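Planning around cables: the software team at Seltier on two-arm sorting

2023-02-22

The planning software group at Seltier has spent the winter rewriting Trakex, the motion planner that coordinates its two-arm work cells. We spoke to the group's lead engineer at the Borken office.

The earlier version, she explained, treated every item as a rigid body. "That is acceptable for a carton or a plug. A cable has no fixed shape, and a plan made from its outline is out of date once a finger touches it." Trakex now plans only as far as the first contact, takes a new depth reading and plans again. A full cycle takes 46 milliseconds on the standard controller.

Perception was the larger task. The team labelled 500 views of cables lying across one another, and 61 of them were set aside for testing. Black cable remains difficult. "The edges disappear where one loop lies on another," she said. "We ask the network for a grasp region and a confidence value, and the planner is permitted to refuse."

Arm coordination is handled by a separate module, Briggs, which reserves space for each arm in advance.
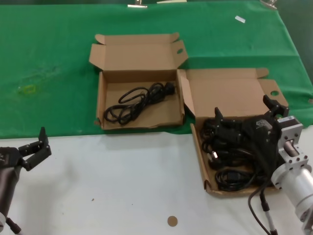

"The reservation has to include the fingers and the cable running back from the gripper," she continued. "In January we found nine faults in the log where the arm itself was clear and its own lead was not." Open lids are modelled in the same way, as thin obstacles whose angle is measured at the start of each run.

The next release will add a replay tool, so that operators can step through a refused grasp and see which constraint caused it.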